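Bench notes, August: grippers versus a kitchen appliance

We spent most of this month on one dull-sounding job, opening a microwave. I picked it on purpose. Cups and blocks are easy on a gripper, and I wanted something that makes you push hard on one small spot and then get out of the way before the door swings into you. So the white table got cleared, the cloth went up behind it, and both arms went on with their black linkage fingers. 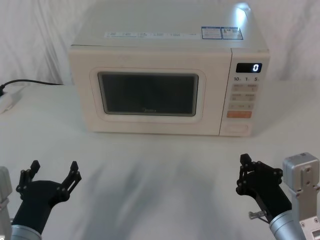
I'd been going back and forth between the Bralum fingers and the Sekley ones since spring. The Bralum set opens wider, which I love for bowls, but wide fingers are a pain when you only want one fingertip to do the work. The Sekley set is slimmer and a bit springy at the tip, and it forgave me when my aim was off by a hair (it often was!). Over 400 tries at the door button, I ended up reaching for the Sekley set nearly every time.
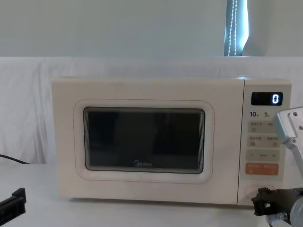 The controller swap mattered more than I expected. We ran the old Keogh box first and then the Noden, with the same motions on both. The Keogh has a tiny pause before it starts a push — you'd never notice it on a pick and place, but on a button it feels like someone changing their mind. The Noden just goes. Setup took me 15 minutes, and most of that was hunting for the right cable.
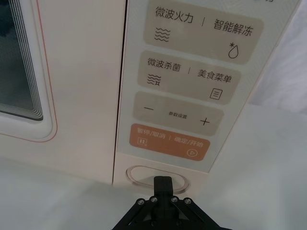
Do you need a wrist camera for this kind of job?

For buttons, I'd say get one before you spend money on fancier fingers. The chest view is great for getting the arm to the right area, but the last little bit is so much easier when you're looking along the finger. Mount it low, lock the focus, and redo your calibration every time you change grippers.

Next month I want to try drawers with the Bralum set.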